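# Chapter 13: Storing Small Packages Upright

A kitchen drawer or shelf holds a limited number of things, and packages of dry seasoning are among the hardest to keep in order. They are light, they fall over easily, and when stacked flat they hide one another. This chapter considers the divided organizer, a long open box with thin partitions, as a method of keeping such packages standing.

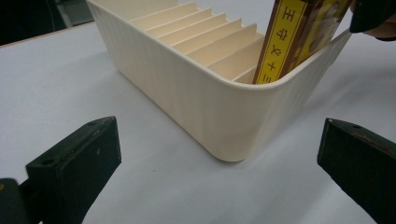
*Page last changed: 7 November 2023*

Each package is lowered on edge into its own slot, with the printed side strip left in view. Slanted dividers let a package lean slightly without sliding down.

## 13.1 Choosing the Box

The Nandia household survey, on which much of this unit is based, recorded the contents of more than 2,000 kitchen shelves. Students should measure the widest package before selecting a box and allow a small margin on each side.
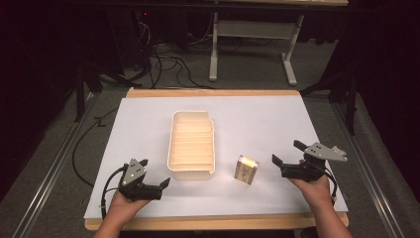
Sorting should begin on a clear, flat surface near the shelf to be filled. Packages are grouped first by use and then by size. A pale work surface helps, as a small yellow and white box stands out plainly against a white board, and the divided tray can be set beside it for comparison before anything is put away. Packages too wide for the slots are stored separately.

## 13.2 Cleaning and Care

Spilled powder collects between the dividers. The box should be emptied, turned over, and wiped along each channel with a narrow cloth. Ribbed outer walls require a soft brush.

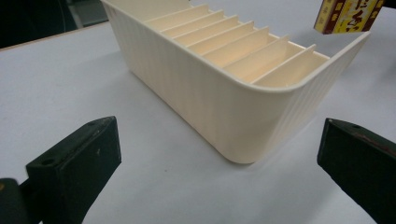
**Figure 13.3.** Divided organizer with ribbed outer wall.

Exercises for this section begin on page 89.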